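**Lendeo reports bimanual training method using hand-held grippers in homes**

November 2023

Lendeo has published results for a training method in which two-handed manipulation policies are learned entirely from hand-held gripper recordings. No robot was used during collection. The group reports that a policy trained on 1529 recordings completed a set of household sorting tasks in 835 test attempts at a higher rate than a baseline trained on teleoperated data collected over the same number of working hours.

The method, named Pokavine, addresses a known problem with hand-held collection. When a person works with a gripper in each hand, the wrist cameras record two separate views that drift relative to each other, and small timing errors between the hands are learned as part of the task. Pokavine estimates the position of each gripper on its own, then corrects both tracks against any period in which one gripper is visible to the other's camera. The corrected pair is treated as a single trajectory for training.

Mojtaba Ranjbar, who led the work at Lendeo, said the correction step accounted for most of the improvement. "Single-arm tasks barely change. With two hands, an offset of a centimeter is enough to miss a thin object, and most of what people pick up at home is thin," he said.

Recordings were made on tables, counters, floors and beds. Soft surfaces were included deliberately. A mattress gives under the fingertips, so the height at which a gripper should close is less certain than on a tabletop. Printed bedding also tests whether a policy can separate an object from the pattern beneath it. In one bed setup, a transparent smoky-grey spoon lies along a printed grid line, with thin wooden sticks and a clear cup-like object nearby. The second gripper, holding a dark rod or tube, is in view of the first, as the correction step requires.
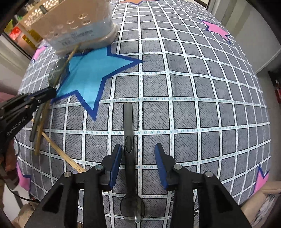

## Results and limits

The largest gain was in tasks where both grippers act on objects in the same small area. Removing the cross-view correction while keeping all other settings fixed lowered the completion rate on these tasks by 37 percent. Training on tabletop recordings alone produced a smaller loss on hard surfaces and a large one on bedding, where the policy tended to close above the object.

Transparent objects remain the weakest category. The report lists failed grasps on clear plastic as the most common single error, followed by contact between the two grippers during an approach. The authors did not add depth sensing and state that the tracking method would accept it without changes.

The correction also depends on how the operator works. If neither gripper enters the other's view for more than 45 seconds, the estimated tracks are no longer considered reliable and the recording is split at that point. Operators were asked to bring the grippers near each other between actions, a habit the authors say may make the recorded motion slower than ordinary handling.

A partner lab, Humeo, repeated the bed and floor tasks on its own pair of arms using the released policy weights. It reported the same ranking of methods but lower completion rates overall, and attributed the gap to a difference in finger width.

Lendeo plans to release the tracking code in April. The recordings will follow after a privacy review of the home footage, which is being handled by Lozano.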